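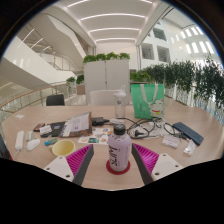
Small cafes should put free water on the table again, in a pitcher or a tap by the door, and stop making people ask for it.

I have held this view since July, when the last cafe on Tromstead's main street took away its water station. The owner told me the counter space was worth more with pastries on it. I understand that. Rent is high and a croissant pays for itself in a way a stack of cups never will. But I think it was a mistake, and I think the other places that have done the same will come to regret it.

A person who has to ask for water feels like a bother. Some will ask anyway. Many will buy a drink they didn't want, and a few will leave early. My friend Afroza Siddiqui brings her mother to town most weeks, and her mother takes pills at noon. They used to stay for lunch. Now they take the pills in the car and go home, and the cafe has lost two sandwiches to save a square foot of counter.

Owners tell me that bottled drinks are where the margin is. Karthik Fakir ran Amano for 15 years and kept a jug on every table the whole time. His bottled drinks sold fine. People who want something sweet or fizzy will buy it with a full glass of water in front of them. The ones who don't want it were never good customers for it, and selling them one because they were thirsty is a poor way to earn $3.
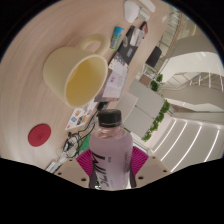
Does free water cost a small cafe much? Very little, apart from washing the glasses and refilling the pitcher when it runs low.

The labor is the better argument against me. Somebody has to carry those glasses, and at a busy hour that matters. Bulodano, which has 21 seats, solved it by putting the pitcher on a shelf near the restrooms with a tray for used glasses beside it. Customers serve themselves. The staff there say they get fewer interruptions than they did when people had to come up to the register.

I would not make it a law. Kevasia tried a town rule with a $375 fine, and all it produced was bad feeling and a lot of paper cups hidden behind the napkins. An owner who resents the pitcher will find a way to make you resent it too.

I would rather customers said something. Tell the person at the register that you liked having the water out, and that you stayed longer when it was there. Most owners hear only complaints about prices and the music. The cafe in Tromstead still has the old water tap on the wall, behind the pastry case, and it would take a short afternoon to move the case back.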